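Peg and Ring Sets: Frequently Asked Questions

Kivport Centre for Hand Skills, Loans and Bookings

The following answers apply to all peg and ring sets borrowed from the Centre or used on the premises. Questions not covered on this page should be directed to Pramila Singhal at the loans desk.

What is the peg and ring activity?

Participants pick up small rings one at a time and place them over an upright metal peg. The activity is used to practise fine placement, steady release and working at an even pace. It is suitable for adults and for secondary students under supervision.

Who may borrow a set?

Any registered member of the Centre may borrow one set at a time. Schools and community organisations may apply for an organisational membership, which permits up to 12 sets on a single loan. Applications are assessed by Agnese Kļaviņa.

How should the table be prepared?

A plain, light-coloured tabletop is recommended, as dark rings are difficult to see against timber grain or patterned cloth. Pegs should be stood upright towards the middle of the table, with the rings laid in front of them on the participant's side. Rings should lie flat and should not be stacked before the activity begins. 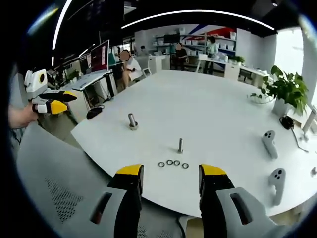
Where two pegs of different thickness are in use, the thicker peg may be set further back. Participants should confirm which peg is the target before starting. Other belongings may remain on the table, provided they are kept well clear of the pegs and rings.

Must the rings be arranged in a straight line?

No. A loose row is acceptable, and uneven spacing is often preferred for participants who have completed the introductory level. Supervisors who wish to compare results between sessions should use the same arrangement each time.

What table size is required?

A working surface of 700 mm by 600 mm is sufficient for one participant. Larger tables, including those with rounded edges, may be used. Tables that rock or flex must be levelled beforehand.

What happens if a ring is dropped?

The participant should leave it where it falls and continue with the next ring. The supervisor will collect it at the end of the round. Dropped rings are recorded on the session sheet as incomplete and do not count towards the total.

How should the pieces be cleaned?

Pegs and rings should be wiped with a soft, dry cloth after each session. Abrasive cleaners must not be used. Rings must be returned in the pouch provided and pegs in the fitted tray.

What if a piece is lost or damaged?

Please notify the loans desk before returning the set. Replacement rings are supplied without charge for the first loss in any membership year. Bent or chipped pegs must not be repaired by the borrower.

Are the rings safe around young children?

The rings are small parts and present a choking hazard. Sets must not be left unattended where young children are present.

How are bookings made for the practice room?

Bookings are made in person or by telephone on extension 259. Requests for November must reach Ieva Paju by Sun 19 October. Cancellations should be made as early as possible so that the table may be offered to another member.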